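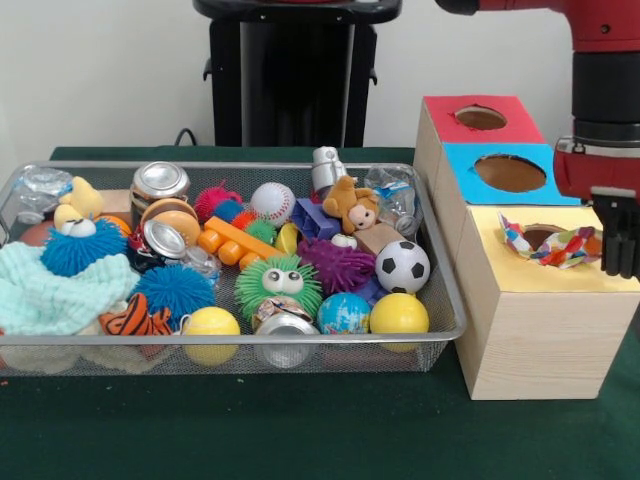 Toy and household swap returns to Jerkberg hall

Last updated 4:40 p.m.

JERKBERG – The spring swap is back at the Itavgate Street hall this month, and organizers say they already have more donations than shelf space. Toys, balls, plush animals, knitted things, odds and ends from the kitchen drawer. All of it free to take.

Sorting started in March. Everything gets tipped into trays first, then split by type – soft toys in one box, balls in another, cloth and knits in a third. Slow work.

"People bring a bag and say it's just toys, and then theres a bottle and half a tea set in it," said Lino Longo, who runs the swap. "We take it anyway."

Last year's event drew some 250 visitors over 2 afternoons. Most of the plush was gone in the first hour. Longo expects the same again and is asking familes with small children to come early.

There are 36 tables this time, up from last year. Gito, the hardware store on Butt Road, is lending the extra ones and will have a van out front for anyone dropping off bigger items.

No electronics, no car seats, nothing with missing battery covers. Puzzles only if complete. Knitted blankets and cloths are welcome but should be washed first.

Drop-off is at the side door until 6 p.m. Limit of 40 items per household – a new rule, after a garage's worth of stuff turned up last time. Anything left at the end goes to the thrift store in town.

Doors open at noon. Bring your own bags.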